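Magazine > Building > Walls and finishes

Print this article | E-mail to a friend

Putting the lime back

In Prilbridge, a street of brick and rubble houses is losing its cement render, one wall at a time

The terrace on Guerra Street was built for mill workers and rendered in lime from the start. The stone behind is poor stuff, a mix of field rubble and broken brick, and it was never meant to be seen. When the old render began to fall off after the war, most owners replaced it with cement, which was cheap, set overnight and looked smart for years.

It looks less smart now. On the weather side of the street there are long cracks running down from the window corners, and below them the walls sound hollow when tapped. Rain gets in at the cracks and has no easy way out. Inside, the wallpaper lifts and the skirting goes soft. Several households have paid for damp treatment more than once.

Adalberto Fagundes has been plastering for 26 years, most of them with gypsum on new housing. He moved over to lime after a job on a chapel, where he was sent to mix for an older plasterer and stayed on until the work was done. He now does very little else.

"People ring me about damp," he says. "I go round and the first thing I look at is the outside. If there's cement on it I tell them to keep their money and get the cement off, then wait."

The waiting is what puts many of them off. Once the render has been removed, a solid wall of this kind should be left open for as long as the owner can stand it, preferably through a dry spring. Fagundes likes to strip in March and start rendering in June. He sheets the wall loosely if heavy rain is due and otherwise leaves it to the wind.

Removing cement is slow work. Where it has already come away from the stone it can be prised off in plates. Where it has held, it brings the face of the brick with it, and there is no tidy way round that. Fagundes uses a hammer and a wide bolster and will not have a breaker on the wall at all. The damaged bricks are cut out and the deep holes packed with stone and mortar, a job known as dubbing out, which can take longer than the render that goes over it.

What goes in the mix

There are two main kinds of lime sold for this work. Hydraulic lime comes as a powder in bags and sets partly by reacting with water, so it will cope with a cooler season. Lime putty comes wet in tubs and hardens slowly by taking in carbon dioxide from the air. Putty is the softer of the two and the more forgiving on weak stone, but it has to be kept damp for days after it goes on and must be well hardened before the first frost.

On Guerra Street the choice has mostly been a weak hydraulic lime for the base coats, one part to three of sharp sand. The sand comes from the Wudasa pit, up the valley. It is coarse, a dull yellow, and it varies from load to load, so Fagundes buys enough for the whole house at once and keeps it under a sheet in the yard. He had a delivery last year that was full of clay and sent it back. You can tell, he says, by squeezing a handful. If it stains your palm it will shrink on the wall.

Hair goes into the first coat. Goat hair is the usual thing now and it is sold washed and cut. It should be teased out by hand and added at the end of the mix, or it balls up and leaves pockets.

The wall is wetted the evening before and again in the morning. The first coat is thrown on, either from a trowel or from a small scoop, and left rough. A second coat is laid on once the first is hard enough to resist a thumbnail, scoured with a wooden float as it tightens, and then scoured again the next day to close the small cracks. The finishing coat is thin. Some owners ask for it smooth, but the older walls in Prilbridge have a slightly open texture, and a fine roughcast suits them better and hides more.

Then comes the damp sacking. Hessian is hung from a batten at the eaves, a hand's width clear of the wall, and sprayed morning and evening. In warm weather it may need doing at midday too. Most of the failures Fagundes is asked to look at come down to render that dried out too fast.

What it costs

Lime is not a cheap way to cover a house. The materials for a small terraced front come to more than the cement equivalent, though the gap is smaller than many expect. The labour is the larger part. Scaffolding has to stay up for longer between coats, and hire firms charge by the week. One owner on the street paid 200 pounds extra for each week the scaffold stood past the agreed date, and the weather that summer was poor.

Limewash adds to the bill, and it will need doing again. Four or five thin coats are brushed on to begin with, each on a dampened wall, and one or two more every few years afterwards. It can be bought ready coloured or mixed from putty and earth pigment. Modern masonry paint should be kept well away, even those sold as breathable, unless the maker can show figures for it on a lime background.

Against that, the owners who have finished report drier rooms. At the end house, where the work was completed two winters ago, the front bedroom has been replastered inside as well, also in lime, and the paper has been left off.

There is a good deal still to do. The Sturnalen survey of solid-walled housing in the district lists over 1,000 houses with cement on rubble, and there are only a handful of plasterers within reach who will take on the work. Fagundes trains one apprentice at a time and has a waiting list into next year. He suggests that anyone stuck on it should clear the gutters, lower the flower bed if it has crept up the wall, and cut out the worst of the loose render before winter.

Get the best of the magazine by e-mail. Sign up to our newsletter. You can unsubscribe at any time.
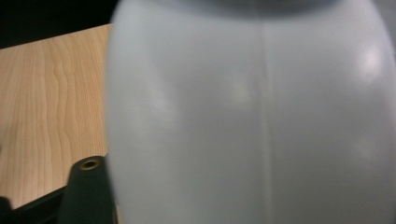
A pale blue-grey plastic bottle, with the moulding seam down its side.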